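Nurnier publishes free good-practice guide for testing household robots in simulation

A new guide to fair testing of household robots is out this December, and anyone can download it, use it and argue with it. The Nurnier Guide to Simulated Kitchen Trials sets out how teams should plan, run and report tests in which a robot works on everyday appliances inside a computer model.

The guide grew out of a long piece of work between Nurnier and the test lab at Trernach. The two teams went back over 2,000 recorded trials and kept running into the same snag: results that looked alike on paper had been scored in quite different ways. One team would count a door as open once it had moved at all. Another wanted it wide enough to put a plate in.

“We had some lively afternoons over what ‘open’ means, and I loved every one of them,” said Kofi Sowah, who led the writing. “Now it's written down, so a student with one laptop can report a result that a big lab can read and repeat. I can't wait to see what people do with it!”

The guide has 58 recommendations. Among them:

Write down what counts as success before the first trial starts.

Run at least 100 trials for each task, and report all of them, including the ones where the robot never reached the handle.

Change the starting position of the arm between trials, and say by how much.

Save the robot's own camera view with every trial, so that a reviewer can check the score.

State clearly which results come from simulation and which from real hardware, and never add the 2 together.

Say how simple the model is. A plain model is fine for practising a reach or a pull, but readers need to know if surfaces, labels or glass have been left out.

Baluyot and Heruvis have both agreed to try the guide on their own test kitchens and to share what they find, awkward parts included.

A simulated microwave with its upright handle and two dials, and the tip of a black gripper finger in front of the door. 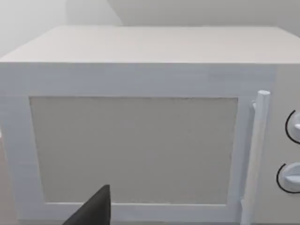

Notes for editors

The guide is free to copy and translate. Kofi Sowah is available for interviews through the Nurnier press office. Comments on the first edition are welcome from anyone who builds, tests or buys household robots.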